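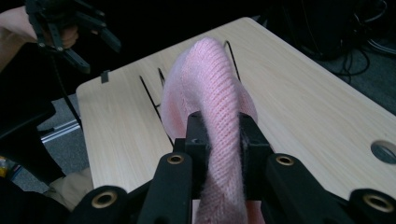
Support > Hand Grippers > Open Tickets > Knit won't let go of the pads

Posted by Manuela Pace, Wednesday, 4:40 p.m.

Hi all! I'm the one who volunteered to compare the Tarkum finger pads with the old Dradlow ones on soft stuff, and I've hit a snag (literally, it's a yarn snag). When I squeeze the trigger the jaws close fine. When I let go, the jaws open and the knit stays hanging off one finger, like it wants to come along. It happens on the left-hand gripper and the right-hand one, so I don't think I've got a dud unit.

The job is simple. Pick the pink knit up off the table, lay it over the black wire rack, let go, back off. I ran it 20 times with each set of pads. The Dradlows dropped it cleanly every time but lost their hold on the thicker folds, and the Tarkums held on to everything, including four times when I really wanted them not to.

What I've tried so far:

1. Went over the pads with a lint roller. Helped for maybe five picks, then the fuzz was back.

2. Pinched less fabric. I'd been grabbing a great big wad, so I switched to just the tip, and that was better! Still a drag on release, though, and now I have to aim, and the rack gets in the way of the fingers if I come in low.

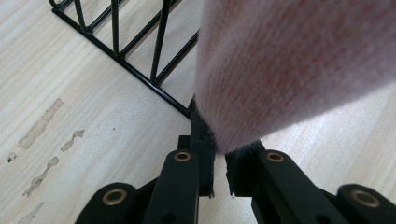 Tip grab with the knit right between the fuzzy pads, close to the end of the rack.

3. Twisted the knit into a rope with both grippers before letting go, on the theory that a tight roll has fewer loose loops to catch. I thought I was pretty smart with this one. It does release more easily, but then the fabric wants to untwist on its own and I'm back to fussing with it, plus my wrist was done after 16 rounds. 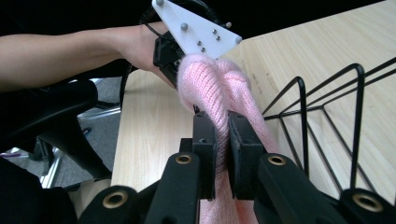 4. Swapped the spring in the trigger for the lighter one from the Rinaldi kit. No change on release that I could feel, and the grip got mushy. Swapped it back.

5. Opened the jaws all the way and gave a little sideways wiggle before backing off. Best result of the bunch, but I can't see a policy learning my wiggle, and I'd rather not teach it one.

So my question is whether there's a pad in between. I've got the Bavport catalog open and they list a ribbed rubber strip that looks about right, only the minimum order is 400 and I need, you know, four. Does anybody have leftovers? I also haven't ruled out trimming the Tarkum pads down with scissors, but I'd like a yes from someone before I start cutting.

For now I'm working two-handed, one gripper on the left side of the cloth and the other up by the top of the rack, so one can hold while the other lets go.

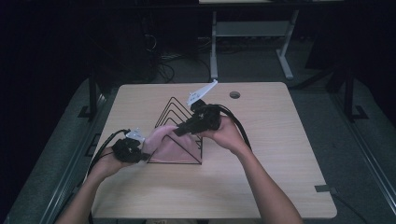

Thiện Đàm replied at 5:15 p.m.: Go ahead and trim them, we have spares. Take the pad off the top third of each finger and leave the rest, because the tip is where the yarn catches. I did that on the older pair and got 23 clean drops in a row on a sock. I may have a strip of the Bavport rubber in my drawer too, I'll look in the morning. Leaving this open until you've run it again.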